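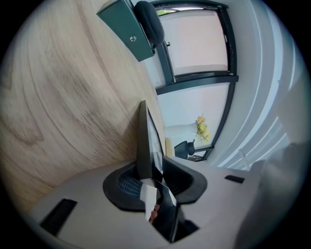 Posted in: Village Notes / Out and About

Quick one before the printer shuts. The Niststead to Druvstead bus. Still running, new times, please read as the stop at the church still has the old sheet up and will do till somebody from Jotmont comes out with a ladder.

First bus now leaves Niststead 20 minutes earlier. Last one back is the same as before. Middle of the day is where it gets thin - 3 buses in place of 4, and the one that's gone is the one straight after the market. Several of you have written in about that already. Letters passed on, no reply yet.

Fares no change. Passes fine after the morning rush, same rule as always. Dogs yes, on a lead, driver's say so if it's full.

The petition. 393 names when the sheets came in from the shop and the surgery, which is more than we got in September for the crossing. If you signed twice (a few did) don't worry, its been sorted. Sheets are going off to Jotmont in the new year with a covering letter. Anyone who uses the bus for hospital appointments and doesn't mind saying so, a few lines would help. Drop them in the box by the library door.

Christmas week - no service Christmas Day or Boxing Day, Saturday times in between, and nothing after teatime on New Year's Eve. Plan your lift home.

Also the shelter at Druvstead. Roof leaks over the left hand seat. Reported. Sit on the right.

Lost on the bus: one green glove, child's recorder in a cloth bag, a set of keys with a bottle opner on. All at the depot office, ring before you go as the hours are a bit hit and miss.

More next issue if we hear back.

18 December 2022

Get Village Notes by email. We send one a month and you can unsubscribe at any time. By signing up you agree to our privacy policy.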